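# Notas para la charla — lo que cambia para quien hace el trabajo

6 de enero de 2023. Quince minutos y preguntas. Hablar despacio al principio.

**Apertura**

Empezar por Culance y no por la tecnología. Servicio de orden y lavandería para residencias y pisos de alquiler. La dirección quería automatizar parte del doblado y del embalaje de ropa. Encargó el sistema a Stillis, que lo llamó Esomo.

Decir pronto que no vendo nada. Entré en el proyecto por el lado de la plantilla: turnos, categorías, formación.

**Qué se automatizó**

- Doblado de piezas planas: sábanas, fundas, toallas.
- Cierre de cajas en el almacén.
- Lo demás sigue a mano: recoger, separar, decidir qué va con qué.

Insistir en el tercer punto. En la primera reunión casi todos daban por hecho que desaparecería el puesto entero.

**El trabajo nuevo**

Para enseñar al sistema hacen falta demostraciones. Las hacen las mismas personas que antes doblaban, con una pinza de mano, en habitaciones normales y con cosas normales. En mayo se grabaron 600 demostraciones entre 11 personas.
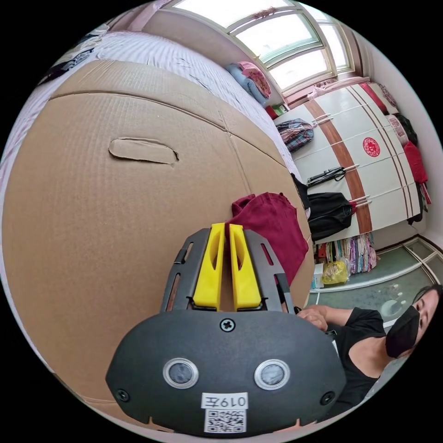 Al principio se pagaban como horas de limpieza. Fue la primera queja y era razonable: quien enseña una tarea no está solo haciéndola. Tardaron 4 meses en acordar un complemento. Contar esto sin adornos — la empresa no se negó, simplemente no lo había previsto.

Otras quejas, por orden de llegada:

- La muñeca se cansa. Se fijó una pausa cada hora.
- Repetir el mismo gesto cuando ya ha salido bien resulta pesado.
- Dudas sobre quién ve las grabaciones. Se puso por escrito.

**Lo que no salió bien**

El almacén Thibodeaux recibió el equipo antes que la formación. Durante 4 semanas la gente lo rodeaba para llegar a las estanterías. Pausa aquí, suele haber preguntas.

**Cierre**

Volver a la tabla de turnos, antes y después. Leer solo la fila de tarde. Dejarla en pantalla y abrir el turno de palabra.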